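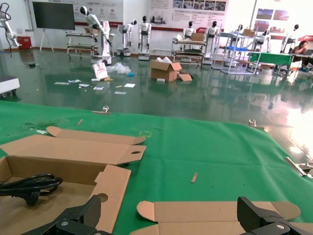
So, packing. When I started at Witemance, packing the accessory boxes was the job you got when you were new, and you kept it until somebody newer came along. Fold the blank, tuck the flaps, coil the power cable, drop it in, close it up, do it again. I did it for five months and I could still do it in my sleep (my wife says I have).

Now the arms are learning it, and a few of you wrote in after the last newsletter asking what that means for the rest of us. Fair question! I can only tell you how it looks from my side of the bench.

First thing – the cable is the hard part. I would have bet on the cardboard, but a flap mostly goes where you push it. A coil has its own ideas. You let go and it springs open, or the plug end flops over the side and then the lid won't shut. Algirdas Sakalauskas has been teaching the cable step since January, and he has gotten very picky about how we wind them. Three loops, plug on the outside, no twist. We grumbled, but I wind them that way at home now too.

Second thing, the job has changed shape more than it has shrunk. There were four of us packing and there are still four of us, only two are on the bench at a time and the others look after the runs. Looking after a run means you set out the blanks, watch, stop it when a tuck flap folds the wrong way, write down what happened and start over. It's easier on the wrists and harder on the head. By the end of a shift I used to be sore, and now I'm just tired of paying attention. I haven't decided which I like better.

The pay question came up at the Pfeiffer site as well, and I know people there are waiting to hear. What we got here is the operator rate once you've finished the training on the Hander software, which took me more than three weeks. It's mostly menus. If you can set up a label printer you can do this, and please ask for the paper manual, it's so much better than the screen one.

My one complaint is the cleanup. Spare blanks and paper scraps still get picked up by a human with two knees, and I'd trade the whole cable project for something that did floors.

Anyone from the Dukemex crew who wants to try a shift with us before the switch on your side, send me a note and I'll put you down for a morning. Bring a sweater.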